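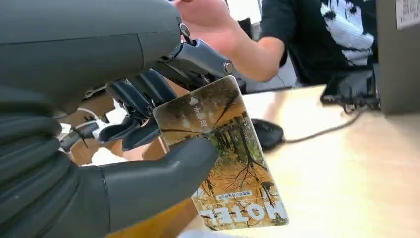 Thin flat things are where Clestent earned its keep, and I didn't see that coming when I started. Our handover policy was trained mostly on chunky stuff (mugs, tape rolls, a stapler or two), so the wrist camera had always had a nice fat object to look at. With a card, the fingers hide the one part you care about. You can see in Figure 3 that the grip has only the upper left corner, and the rest of the card sticks out on a diagonal with the person's hand still close by behind the knuckles. The old slip detector looked at the fingertips and got nothing useful from that. What I ended up doing was pretty simple – track the free part of the card and guess the grip from how it tilts. A busy print helps a lot here. The autumn trees and the big "HOTEL" along the edge give the tracker plenty of corners to hang on to, even with the word upside down and mirrored.

I ran 182 card trials with the tilt cue and 181 without it (one log from the second batch was corrupted, and I didn't feel right swapping in a fresh run). The main result is that early releases, where the person lets go before the hand has a real hold, got a lot less common with the cue on. I'd put the extra delay at some 800 milliseconds per handover, and yes, people notice it! Marjan Jafarzadeh thinks we could shave most of that off by starting the tilt estimate while the arm is still moving, and I'm inclined to agree with her.

The desk was kept messy for all of this. I'd tried a bare one for the Rekico baseline and the numbers came out far too flattering, so the head view now has to cope with a laptop, an open cardboard box, a router and a good deal of loose cable, as in Figure 4. Most of my false alarms came from cables crossing behind the hand, which the tracker sometimes took for the edge of a card.

Figure 4. Head view of the desk, with the hand in front of the open box and the person seated behind the laptop.

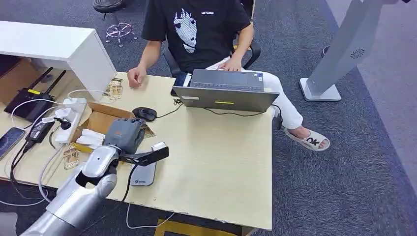
4.3 What still goes wrong

Plain cards. With a blank white one the tracker loses its footing and we're back to the old detector, more or less. Glare does the same thing on glossy prints. I tried adding a depth channel in May and it was too noisy at that range to be worth the trouble, so I left it out of the released code.

Filed under: Robotics, Manipulation, Human-Robot Handover

Related items
Notavside: a small benchmark for desk clutter
Rekico baseline, version 2 release notes
Slip cues from wrist cameras: the Tehrani test set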